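09/12/2019

Pultgate relief fund, notebook, continuing from the last page.

The mortgage letters are in! The bank in Clustetdale has given us payoff figures for both families from the Pultgate warehouse fire, and the smaller one is within reach right now. I read the letter twice standing up. Anneliese Hellwig (she takes over the ledger in November) came over to check the arithmetic with me and we got the same answer both times, so I'm writing it down in ink.

Count so far: 706 gifts through the online page, 193 by check or cash. Most are small. The Cabral bakery tin came back so full the lid had to be taped, and the kids at the Stolleo Street school sent theirs in an envelope with drawings of fire trucks on it. I pinned one of those over the desk.

Still open with the bank: the payoff figure is only good for 37 days, then interest gets added and we need a new letter. Anneliese wants to send the money by wire. I was leaning toward a cashier's check so the family could hold it, but she's right, wire is faster and leaves a cleaner trail. 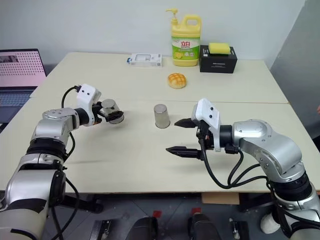 Thank-you cards next. We have 75 written and a long way to go, and I would love every one of them signed by hand before the memorial supper. Wording is still loose. I want the first line to name the firefighter, then say plainly where the money went. For the supper itself, metal cups like the silver one in the gripper would be much nicer than paper, and we could wash and reuse them for the spring breakfast. Ask the church hall what they have in the cupboards before buying any.

Other bits:
- second family's lawyer called, deed is in the grandmother's name, need her signature too
- check whether the payoff counts as a gift for their taxes (ask, don't guess)
- newspaper wants a quote, told them after the family has been told and no sooner
- new batch of stamps

Anneliese also thinks we should keep the fund open past the second house, for school costs. I'm all for it! Four kids between the two families, oldest is in ninth grade. Put it on the agenda and bring real numbers.

14 shares
3 comments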